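Drastedska Household Items Project
Progress report to Abdella, December
Prepared by Tsehay Berhe; checked by Bereket Lemma
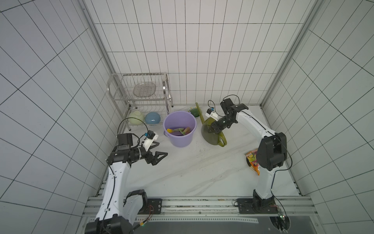
1. Work completed

The kitchen and cleaning set is in use on the tiled station. It includes the two-tier steel dish rack, a clear plate, a yellow-green bowl, a light blue bowl, the purple bucket with a yellow sponge, and the green watering can. Plates go in the upper tier of the rack and bowls in the lower. A total of 1518 tidying runs have been logged, of which 64 were rejected at review, mostly for incomplete start notes.

2. Layout

The rack stays at the back left. The bucket and watering can change position between runs according to the layout sheet. Seven layouts are approved. Snack bags were added to the item list this period to cover soft packaging.

3. Open issues

Clear plates are hard to check against the pale marble pattern. Pristier has quoted for tinted replacements; delivery time is not confirmed. Cleaning of the tile grout takes around 25 minutes per session and is not in the current budget line.

4. Next period

Repeat the same set at Mestitside with a dark work surface. Revise the start note form. Submit the amended budget line for approval before the Mestitside work begins.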